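Groundwater at Birkach drops again, well owners asked to log levels
Tue 6 December

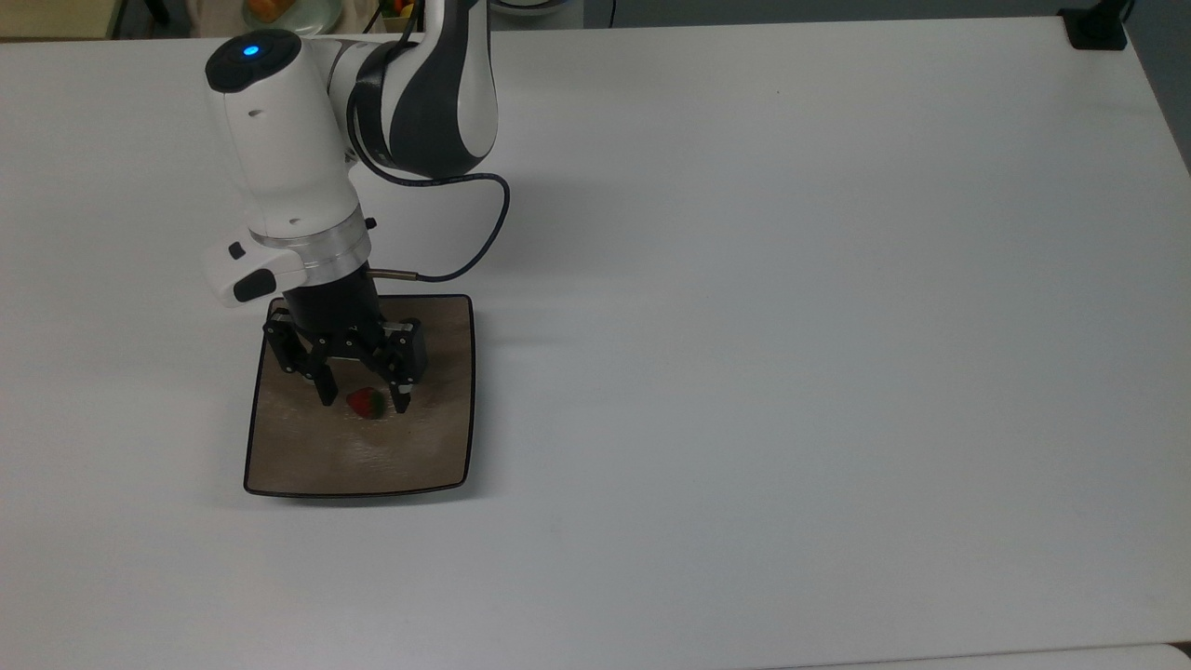 Robotic arm with a two-finger gripper over a white tabletop.

Water tables under the Birkach plain have fallen for the fifth winter running, and the rain since May has done very little to help. Of the 617 wells on the district register, 74 are now too low to pump from. Most of them are on the eastern side, towards Bunura, where the soil is thin and the rain runs straight off into the drains.

Hydrologist Huia Hoani presented the numbers last night at Caron town hall. Packed room, not enough chairs. She said the heavy bursts in autumn looked good on the gauges but hardly any of it soaked in. "The river took it and the river's gone to sea," she said.

Growers were not happy. Amrit Kowalchuk, who has onions and beet out past the Tinura road, wanted to know why the limits on farm pumping came in before anyone looked at the quarry. The quarry's licence is up for review in the new year, the meeting was told. No date yet.

For now the limits stay. Farm wells may pump on alternate nights only, house wells are exempt. Well owners are being asked to measure once a week - same day, same time if possible - and send the readings to the district water office. Dip tapes can be borrowed from the office, 5 available so first come first served.

Hoani's full report will be at the libary in Caron from Monday. A second meeting is planned for Bunura, details to folow.

Filed under: Local news > Water & Rivers

Comments

Clifford Gauthier
Ours went in October. Had a 1,000 litre tank delivered and its half gone already.

Matvii Holovko
Do we measure from the ground or from the top of the casing? Mine sticks up a good bit.

Vernon Bergeron
@Matvii top of the casing, then write down how high it stands. Quarry should of been first on the list, Amrit is right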